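Cosas del taller: seguimos juntando demostraciones

Bueno, os debía noticias del proyecto Loro, que en el boletín de marzo lo dejé colgado con un "ya os contaré" y varios me lo habéis recordado (con razón). Seguimos en lo mismo: enseñarle a un brazo a manejar placas de laboratorio a base de ejemplos, todos en simulación de momento. Yo muevo el brazo con el mando, el programa graba la trayectoria y luego el modelo intenta imitarla. Suena elegante, pero son muchas horas de silla. 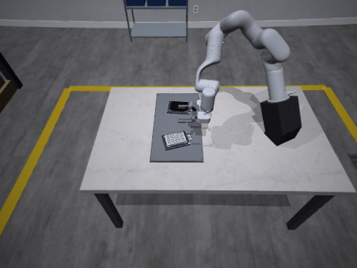

Llevamos 1551 episodios grabados, y de esos he tirado 204 sin ninguna pena. Casi todos eran míos, de los primeros días, cuando aún le daba tirones al mando y la pinza iba dando bandazos. Lo que más me ha costado es la orientación. La placa de pocillos está girada sobre la alfombrilla gris, con el lado largo en diagonal, mientras que el soporte negro queda más arriba, y si solo grabas placas bien rectas el modelo no aprende a girar la muñeca. Así que ahora cada episodio empieza con un ángulo distinto, elegido al azar – yo protesto, pero me aguanto.

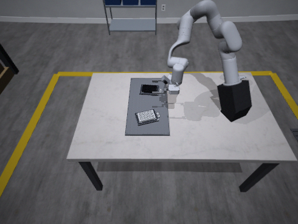 Trinity Wojcik, que se encarga del entrenamiento, me pidió además otra cosa: que no borre los intentos en los que dudo y corrijo. Yo los quitaba todos, claro, ¡me daban vergüenza! Pero ella quiere que el modelo vea también cómo se sale de una mala posición, y después de probarlo con 300 episodios de ese tipo le doy la razón. Los que sí van fuera son los que tienen saltos en la grabación o los que terminan antes de tiempo.
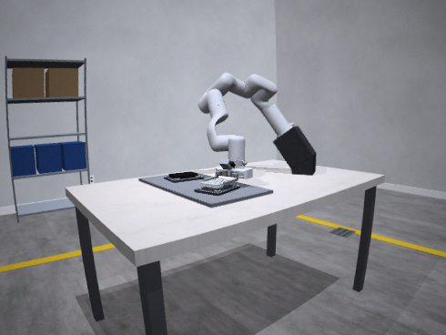 Nos queda decidir qué hacemos con las cámaras. En Etura grabamos con varios puntos de vista y el disco se llena que da gusto, y Trinity sospecha que con menos nos apañaríamos. Yo no lo tengo tan claro – prefiero que sobre. Si alguien ha pasado por esto, que me escriba, que invito a café.

Últimas entradas
Kincaid: cómo etiquetamos los fallos de agarre
Apuntes de la visita a Fasanness
Qué mando usar para teleoperar (y cuál no)

Comentarios

marga_t: Lo de guardar las correcciones nos funcionó también a nosotros. Eso sí, márcalas aparte, que luego querrás filtrarlas.

Iñaki: ¿Vais a variar también la luz o solo los ángulos?

josevi82: Me apunto al café. Con las cámaras, yo quitaría una cada vez y volvería a entrenar.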